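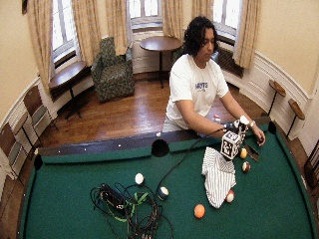
The Skaltevine mill in Promley weaves wool cloth for pool tables, and once a year, in May, it opens its doors to the public. I went on 5/23/24 with a group from the adult education center. Most people call the material felt, and so did the guide for most of the tour, but it is a woven cloth with a short nap brushed up on one side. Lean over the long rail of a pool table with both arms reaching across and your head down, and the nap is close enough to see. Few of us had ever looked at it that closely.

The tour started in the yard, where the wool comes in as bales. The mill no longer washes its own wool. That work went to an outside plant years ago, and the old wash house is now used for storing pallets. From the yard we went up a metal staircase to the spinning floor. We were given earplugs at the door and told to keep inside the yellow lines. The guide used a small loudspeaker, which helped near the front of the group and not much at the back.

Nylon is blended with the wool before spinning. The guide passed around two samples, one all wool and one blended, and asked us to rub them with a thumb. The blended one felt smoother and a little thinner.

Weaving is on the ground floor because of the weight of the looms. Only 2 of them were running while we were there. The cloth comes off undyed, an oatmeal color, and wider than I expected. A woman in our group asked about moths and was told that the finished rolls are wrapped and checked every week.

After weaving, the cloth is washed in hot water so that it shrinks and tightens. Then it is dyed, dried under tension, brushed and sheared. The shearing machine was made by Flimell and has been at the mill for 50 years. Its blades turn like those on a reel lawn mower. This was the part of the tour I liked best, and we were hurried through it to make way for the next group.

Green is still the main order. The sample room has 63 colors on cards, including several blues, a burgundy and a camel. The guide said tournament rooms tend to ask for blue and home buyers for green, with red a long way behind.
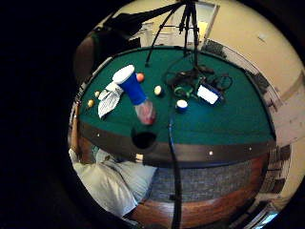 Blue cup and four balls on green felt.

Spills came up in the question period. The advice was to blot with a dry white cloth at once and never rub. Chalk should be taken off with a soft brush, always in the same direction, working from the head of the table to the foot. A household vacuum is all right on low power with a brush head, but it should not be dragged across the seams at the pockets.

The shop is by the exit. It sells remnants by the yard, brushes, and a cleaning kit under the Bright label. I bought a remnant for 20 dollars to line a drawer. Card payments were slow and the line went out the door.

Parking is on the street behind the mill and fills up early. The upper floors can only be reached by stairs, though the weaving floor and the shop are level with the yard. Tea and sandwiches were served in the canteen until the last tour came down.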